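Prellia Furniture Help Desk
Ticket status: Resolved (reopened once)
Product area: Small storage / sliding-door cabinets
Subject: Door sticks halfway, then doesn't

Opening message

I have the Prellia tabletop cabinet with the two ribbed sliding doors, bought from the Plosgate shop in April. For the first few weeks the doors were lovely. Now the left one runs freely to the middle, stops dead, thinks about it, and carries on with a jerk that rattles everything inside. If I push harder it lifts at the bottom corner. If I push gently it does nothing at all, so gentleness has been ruled out.

I've read the care leaflet, both sides. It told me to enjoy my cabinet.

What I keep in it is hardly heavy. It's the usual drift of household odds and ends: a bowl, a plush toy, some packets. The cabinet sits on a table against the wall and hasn't been moved, dropped or stood on.

Reply from Prellia support

Thank you for getting in touch. Please could you check that the cabinet is level, that both doors are seated in the bottom groove, and that nothing on the shelves is touching the back of the doors.

Customer reply

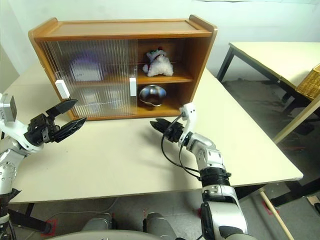

Right side open, toy on the upper shelf, bowl below.

Level: yes. I put a spirit level on the top, along the flat bit between the raised edges, and then on the table as well in case the two were in league.

Seated in the groove: as far as I can tell. I have run a fingernail along it and collected a quantity of grey fluff, which I am prepared to admit is mine.

Touching the doors: ah. The toy has fur that comes forward over the edge of the shelf. I had thought of it as decorative. I now see it might be regarded as an obstruction.

Reply from Prellia support

Thank you, that's very helpful. Soft items overhanging the shelf are a common cause of this. Fibres get carried down into the groove and pack tight at the point where the doors pass each other. Please try the following:

1. Take everything out, both sides, both shelves.
2. Close both doors and slide each one the full distance on its own, using the white handle.
3. If the sticking remains, lift the door out (up first, then bottom edge towards you) and clean the groove with a dry brush.
4. Rub a plain candle along the groove, 2 passes, and wipe off the extra.
5. Please don't use cooking oil.

Customer reply

I'd like it noted that I hadn't mentioned cooking oil. I had, however, used cooking oil.

Emptied as instructed and set the contents out along the front, in what I'm calling order of suspicion.
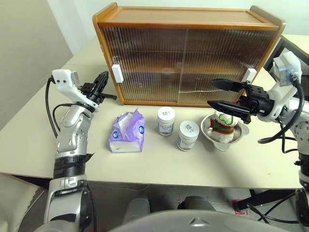 With nothing inside, the left door still caught, though less rudely than before. So out it came. Up first, bottom edge towards me, exactly as described, apart from the part where it wouldn't go and I had to have a biscuit and come back. The groove had a felted plug in it just short of halfway, a proper little mat of fluff and sunflower oil. It came out in one piece with a cocktail stick and I have to say it was the high point of my Wednesday.

Brushed, candled, wiped. Door back in. It now goes from one end to the other with one finger and makes a soft hiss like an expensive drawer.

Reply from Prellia support

We're pleased to hear it. We'll close the ticket now.

Customer reply (ticket reopened)

Sorry. The right door has started.

Reply from Prellia support

Has the right-hand groove been cleaned as well?

Customer reply

It has now. Please close the ticket. The toy has been moved to the back of the shelf, facing the wall.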